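Bin Cell Safety Checklist, Wemwood bench
Filled in 12/11/19, after the cable snag

I'm writing more than usual on this one, so bear with me! We had a protective stop on run 2602 — the arm was turning over the bin, the cable loop caught, and the controller tripped before anything broke. I found a scuffed jacket and one bent strain relief. Everything got locked out before I put my hands anywhere near it.

Arm and cables

1. Emergency stop, both buttons. PASS. Pressed each one with the arm moving slowly. The far one feels mushy and I'd like it swapped.

2. Cable slack at the wrist. FAIL, then fixed. I'd left too much loop after the June rebuild (my fault, I was being generous). Shortened it and re-tied it. Please don't add any back without asking me.

3. Cable clearance over a full pick. PASS after the fix. I stood at the fence and ran 14 picks at reduced speed with the Ciobanu test set, watching the thick yellowish cable the entire time. It has to swing around the orange joint without catching, and it's easiest to judge when the fingers are well down in the bin over something bulky like the shoe.
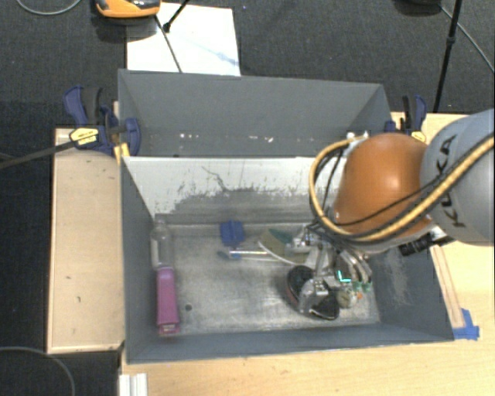 4. Gripper fingers. PASS, with a grumble. No loose screws that I could find, but one joint has more play than I like. Check it again at 4000 cycles.

Bin and bench

5. Bin clamps. PASS. Both snug. I gave the bin a good shove and it stayed put.

6. Bin floor and walls. PASS. Plenty of scrapes, but I ran a gloved hand over them and found no sharp edges.

7. Floor cables around the bench. FAIL, still open. I caught my boot on one while walking over to reset the arm! The covers from Fendiswood are on order, so step wide until they're in.

Paperwork

8. Stop logged in Zandodau. Done, with the fault code and both of my notes attached.

9. Speed limit. Leave it at reduced until item 7 is closed. I've put a tag on the pendant, and I'll take it off myself.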